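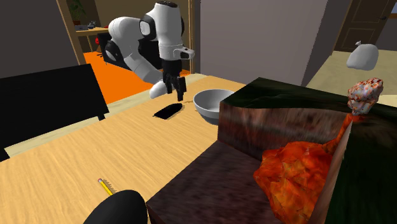 Food waste in our student canteen: report of the autumn project

Our group studied how much food is left on the plates in the canteen of Feltorance College, and if smaller portions can change it. We chose this subject after one of us worked in the dish return in the first year and saw how many full bowls of rice go in the bin. The college had no numbers of its own, so we had to make them.

The measuring was made in November, during lunch only. We put two bins beside the dish return, one for food from the plates and one for napkins, peels and bones. Every bin was weighed after closing on a kitchen scale that can take up to 30 kilograms. In the first days many guests mixed the bins, and we had to take the napkins out by hand with gloves. After this we made bigger signs and it went better.

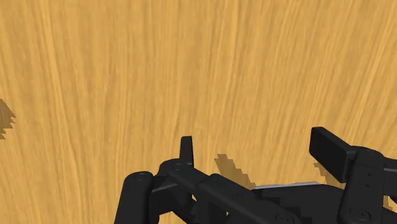
Jaiswal
Second-year student, Food and Environment

10 Jan 2025

In the first part of the study the kitchen served as usual. In the second part the staff gave a smaller spoon of the side dish, and the guest could come back for more without paying. In total 1,177 lunches were in the study. We also gave out a paper questionnaire and received 491 of them back, which was more than we expected for a paper form.

The side dish was the largest part of the waste in both periods, mostly rice and boiled potatoes. Soup was almost never left. With the small spoon the average waste went down from 50 grams for each plate to 30 grams. We must be careful with this result. The menu was not the same in the two periods, and the fish day, when people always leave a lot, was only in the first one.

In the questionnaire the most common reason for leaving food was "the portion was too big". The second was the short lunch break. Several students from the Jurnen building wrote that they need a long time to walk over and then must eat fast. We did not think of this reason when we planned the study, and there was no box for it in the form.

The kitchen staff were worried that the second serving would make the line longer. We did not measure the line, so we can not say. A next group should do it, and should also repeat the same menu in both periods. The weighing lists are in the appendix, with two days missing when the battery of the scale was empty.

Comments (3)

Ilari
Good work. Did you weigh the soup with the bowl or without?

Jaiswal
Without. We poured it in the bin first.

canteen_guest
I liked the small spoon, please keep it. But the bread should be nearer to the soup.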